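The Zekum kit came in a box big enough for a microwave, with a quick-start card and a slow-start manual. The card is four steps. The manual is 44 pages, and you will read all of them, because step three on the card is "calibrate."

I paid $628 of my own money, so nobody at Zekum gets to see this before you do. For that you get the arm, the two-finger gripper, the little wrist camera and a year of their software, Drastia, which wants to update itself every time you have a screwdriver in your mouth.

The sales page says it can handle "delicate electronics work." I fix old office desktops in my garage in Dornwood, so I took that personally. Stacking foam blocks is fine for a demo, but I wanted to see it near a CPU socket, where one clumsy moment leaves you with bent pins and a new paperweight.

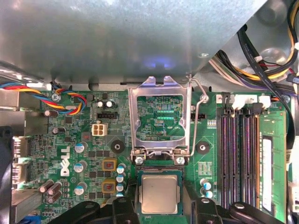

Vol. 2, No. 7

The patient is a Dell with the load plate standing open and the processor between the fingers, just below the socket. I like the camera a lot. From the wrist you get a view I normally only get by putting my forehead against a power supply. The fingers grip by the edges, as they should, and Drastia lets you set the squeeze on a scale of 1 to 100. The manual suggests starting low. The manual and I agree on that much.

What I don't like is the bracket. It's wide, it's black, and in a cramped case it takes up the exact space you'd like to look at. Arnel Evangelista, who sold me his old Soriano arm last November, warned me about this and was unbearable when I called him. The Soriano is slimmer - it also drifts like a shopping cart, so he can enjoy that.

Support answered my email in two days. They were polite and attached the manual.

Should you buy one? If you swap a processor twice a year, you already own two hands and they came free. If you want to learn how these arms work on something fussier than blocks, it's a decent kit. I'm keeping mine, but I've turned off the updates.

Contact: use the form | © 2026 | Back to top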